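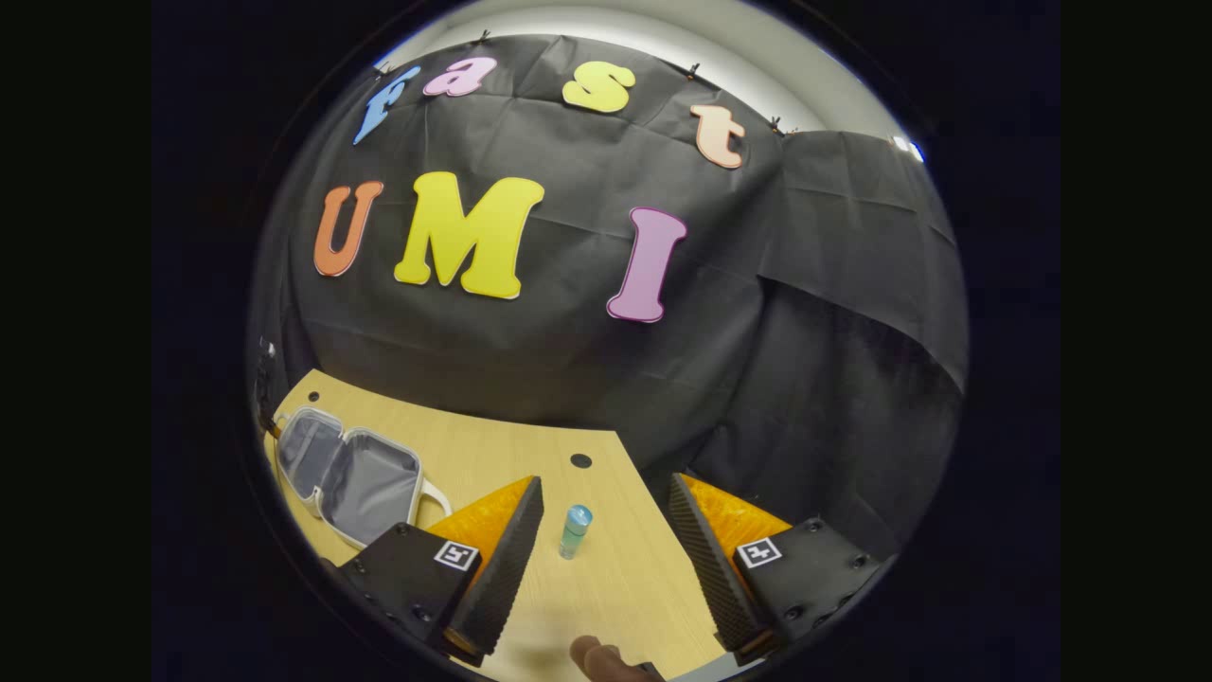 Skipped stitches on longarm when quilting over fused appliqué

Posted by Plindden

I have a quilt on the frame with fused letters on a dark cotton background. Stitching is fine on the background. Once the needle crosses a letter edge I get skipped stitches, then the top thread shreds within 2 inches or so of travel. Polyester thread top and bobbin, size 16 needle, speed at 2,000 stitches per minute. I have changed the needle twice and cleaned the hook. The timing was set in November. Is it tension or something else?

Xie

Probably tension. Loosen the top a bit and see.

Kumton

I would leave tension alone until the rest is ruled out, as the background stitches are good.

Fusible web puts adhesive on the needle. Stop after a few inches of stitching on a letter and run a fingernail down the scarf. If it drags, wipe it with a little surgical spirit on a cloth, and let it dry before you carry on.

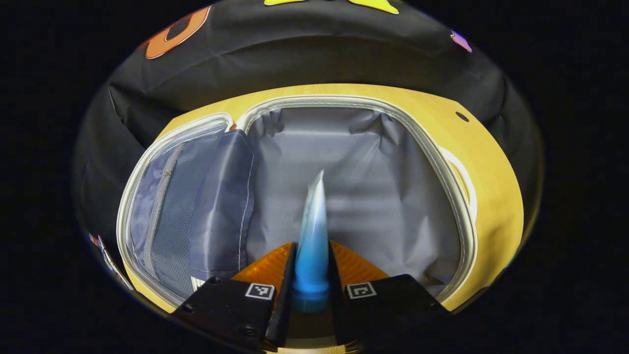 Next, reduce speed. A fused letter is several layers with glue between them, and the needle flexes going through it. Flexing moves the scarf away from the hook and the stitch is missed. Halve your speed and go up to a size 18 needle. Check first that the needle is seated fully home with the scarf facing the hook.

If it still skips, look at the hopping foot height. It should just clear the thickest part. Too high and the fabric lifts with the needle, so the loop doesn't form properly.

Hitomine

Agree with the glue answer. Also check which web you used. Some heavy types are marked no-sew on the packet and will gum any needle. Mine did the same and I ended up outlining the letters instead of stitching across them.

Viewed 2,038 times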